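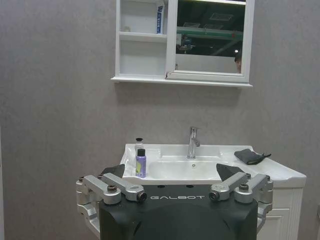

What the machines leave us to do

Share (39) | Print | E-mail this article

Aug 1, 2025

I clean bathrooms for a living. For most of my working life that was a job people assumed would be left alone, too fiddly and too badly paid to be worth a machine's time. Then Joubert, the firm that runs the serviced flats in Jundville, began putting robot arms to work on the tidying. Bottles go from the basin to the cabinet and cloths get folded.

I am not against it. My shoulders are worn from reaching into cabinets, and putting a purple bottle on a lower shelf is no great craft. What bothers me is how the hours were redrawn. Joubert has 300 flats, and we used to be given a set time for each one. Tidying was the slow part of that time, and it was also when we noticed things — a cracked tile, a tap left dripping, a guest who was plainly unwell. Take the tidying out and the rota shrinks, but the noticing still has to be done by someone.

The managers call the new role "room finishing". We go in after the machine, check the shelves and do the scrubbing. In practice the light work has gone and the heavy work has been pushed together. Four of us now cover a building on our own, and I go home more tired than before.
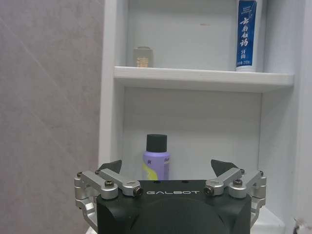 Should cleaners refuse to work alongside the machines?

I think refusing would get us very little, and we would do better to bargain over the time they save.

At Wumel, the laundry across the river, staff were asked before anything was installed. They kept their hours and swapped some of the lifting for training on the equipment. We got a leaflet. If an arm can put away the toothpaste, part of what it saves should come back as a longer break or a better rate, and that should be written into the contract before the next building is switched over.

3 comments

Contact us | Copyright Jundville Analo | Back to top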